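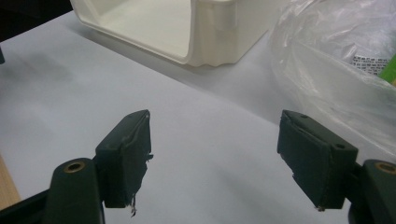

젤스카(Zolska) 정비 기준 개정, 핸드그리퍼 핑거 테이프 교체 주기 300회로 단축

오렐라나 작업장 적용… 들뜸 길이 4mm 넘으면 횟수와 관계없이 교체

입력 오전 9시 40분

소형 조작 장비 업체 젤스카가 오렐라나(Orellana) 작업장에서 운용하는 핸드그리퍼의 핑거 정비 기준을 개정했다. 핵심은 핑거 접촉면에 감는 테이프의 교체 주기다. 종전에는 개폐 2,000회마다 교체했으나 앞으로는 300회마다 상태를 점검하고, 점검에서 기준을 벗어난 핑거는 즉시 테이프를 다시 감는다. 개정 기준은 5월부터 적용되고 있다.

대상 장비는 손으로 쥐고 조작하는 2지 그리퍼다. 양쪽 암 끝에 각진 패드형 핑거가 하나씩 달려 있고, 핑거 표면에는 짙은 녹색 테이프가 감겨 있다. 암에는 황동 나사 인서트가 들어가 있다.

마모는 좌우가 같지 않다. 왼쪽 핑거는 위쪽 모서리와 오른쪽 변을 따라 테이프가 들떠 조각이 밖으로 벌어졌고, 아래쪽에는 찢어진 테이프가 가는 실처럼 늘어져 있다. 오른쪽 핑거는 잔 긁힘과 윗면을 따라 얇게 들뜬 이음선이 있는 정도다. 새 기준에 따르면 이 상태에서 왼쪽은 교체, 오른쪽은 이음선 길이를 잰 뒤 판정하는 대상이 된다.

정비 담당 압델크림 라가브(Abdelkrim Ragab)는 “한쪽이 멀쩡해 보여도 두 핑거를 따로 기록하는 것이 원칙”이라며 “종전 점검표에는 좌우 구분 칸이 없어 어느 쪽이 먼저 상하는지 추적할 수 없었다”고 말했다.

작업장이 보관 중인 점검 기록 71건을 다시 분류한 결과, 들뜸이 처음 적힌 위치는 대부분 핑거 상단 모서리였다. 테이프 끝단을 상단에서 마감하던 기존 방식이 원인으로 지목됐다. 얇은 필름 포장재나 테두리가 말린 용기를 집을 때 모서리가 먼저 닿고, 이때 끝단에 전단력이 걸린다는 것이 작업장 측 설명이다.

개정 기준은 끝단 위치를 핑거 바깥면으로 옮기도록 했다. 물체와 닿는 안쪽 면에는 이음선을 두지 않는다. 감는 방향은 안쪽 면 하단에서 시작해 위로 올린 뒤 바깥면에서 끝내며, 겹침 폭은 4mm로 통일했다. 들뜬 부분을 눌러 붙이거나 그 위에 새 테이프를 덧감는 임시 조치는 금지된다. 덧감으면 패드 두께가 달라져 완전히 닫았을 때 두 면의 접촉이 한쪽으로 쏠린다.

교체 작업은 그리퍼에서 핑거를 분리하지 않고 진행한다. 절차는 다음과 같다.

먼저 핑거를 최대로 벌린 상태에서 구동부를 고정한다. 늘어진 조각은 잡아당기지 않고 가위로 잘라 낸 다음, 남은 테이프를 끝단부터 천천히 벗긴다. 핑거 표면의 접착제 잔여물은 이소프로필알코올을 묻힌 부직포로 닦고 완전히 말린다. 새 테이프는 주름이 생기지 않도록 면마다 롤러로 눌러 가며 감는다. 상단의 나사 구멍은 덮지 않으며, 덮였을 경우 구멍 가장자리를 따라 칼로 도려낸다. 마지막으로 핑거를 닫아 접촉면 사이에 틈이 없는지 확인하고 개폐 횟수를 0으로 되돌린다.

황동 인서트 점검도 같은 절차에 포함됐다. 인서트가 암 표면보다 올라왔거나 손가락으로 눌렀을 때 돌아가면 암 전체를 교체한다. 인서트만 다시 압입하는 수리는 오렐라나에서 하지 않고 일츠카(Iltska)의 부품실로 보낸다. 체결 볼트는 테이프 교체 때마다 풀림 표시선을 확인하되, 표시선이 어긋나지 않았으면 다시 조이지 않는다.

작업대 조건에 관한 항목은 짧다. 점검은 밝은 무광 상판 위에서 한다. 떨어진 테이프 조각을 찾기 쉽게 하기 위한 것으로, 점검이 끝나면 상판의 조각을 모두 수거해 점검표에 유무를 적는다. 핑거 끝에 붙은 이물은 개폐 시험 전에 제거한다.

테이프 재질을 바꾸는 안은 이번 개정에서 빠졌다. 기술 문서를 맡은 레다 에자트(Reda Ezzat)는 “두꺼운 직물 테이프를 시험했지만 모서리에서 주름이 더 많이 잡혔다”며 “감는 방식부터 고정한 뒤 재질을 비교하는 것이 순서”라고 밝혔다. 실리콘 패드를 끼우는 방식은 핌리(Pimley)라는 이름의 후속 핑거 설계에서 별도로 검토되고 있다.

기존 핑거는 후속 설계가 나온 뒤에도 계속 쓴다. 암의 체결 규격이 같아 두 종류를 교체 장착할 수 있으나, 한 그리퍼에 서로 다른 핑거를 좌우로 섞어 다는 것은 허용되지 않는다.

새 점검표는 오렐라나 작업장의 모든 작업대에 비치됐다. 일츠카 부품실은 기존 양식으로 접수된 점검표도 6월까지 받되, 좌우 구분이 없는 기록은 양쪽 핑거를 모두 재점검하도록 돌려보낼 방침이다.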